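**Safe speed for a mobile unit working beside gravity-fed crate racks?**

We are writing the site procedure for a picking robot that takes open plastic crates from a flow rack. People restock the same rack from the other side. The integrator's manual gives a top speed but says nothing on restocking. Do we need a full stop whenever someone is at the rack, or is reduced speed acceptable? Site is Elcombe, 2 shifts.

Ilham Chraibi

---

**Hayley Lockwood**

Full stop. We did it that way at my last place and had no trouble.

---

**Jordan Penrose**

It depends on your risk assessment. The manual's top speed is a machine limit and does not cover your layout. Start with ISO 10218-2 for the integrated cell, and check what applies to the mobile base separately. Then write down:

- who can reach into the rack, and from which side
- the measured stopping distance with a full crate, at the speed you intend to use
- what happens if a crate slides while a hand is in the lane
- who may reset after a stop, and from where

Reduced speed is defensible only if the stopping distance is measured on your own floor. Ours is written into the procedure and rechecked every 6 months.

---
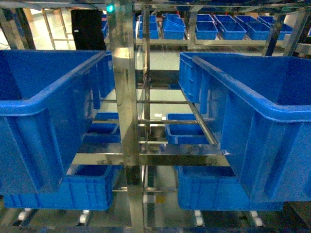
*Sabine Weidemann · posted in February · edited 10 minutes later*

Agree with Jordan. One addition for racks of this type, with crates on two tiers and a post between them: treat the gap at the post as a pinch point and list it by itself. Our first assessment had 11 entries and left it out. Also label each lane at the rim height of the crate, on both sides, so the person restocking and the operator's screen use the same name for it.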